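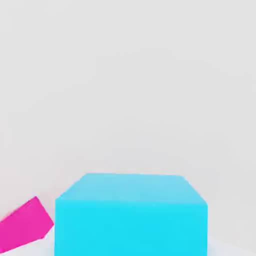
2025-03-23

Flour aid consignment, Landeg to Wotville. Moisture and bag checks before release.

Lot is 400 bags on Kiltex pallets, held under the Skitetent at the east end of the yard. Drew 44 bags by the random list. Oven method, two hours, duplicates on each. All within the contract limit except bag 254, which read high on both dishes. Pulled it and resampled its neighbors, same layer. Neighbors fine. Stitching on 254 had a skipped run at the top seam, so probably the bag and not the mill.

Balance drifted after lunch. Rezeroed, repeated the last six dishes, kept the second set. First set is struck through in the sheet, not deleted.

Felicja Walczak wants the donor certificate to give net weight per bag as well as lot total. The export form has no field for it. Will attach as a second page unless customs objects.

Jadwiga Tomaszewski has the fumigation record for the March shipment, still unsigned. No release until she sends it.

To do: retained samples to cold store, order dish lids, ask Landeg for the mill date on the last two pallets.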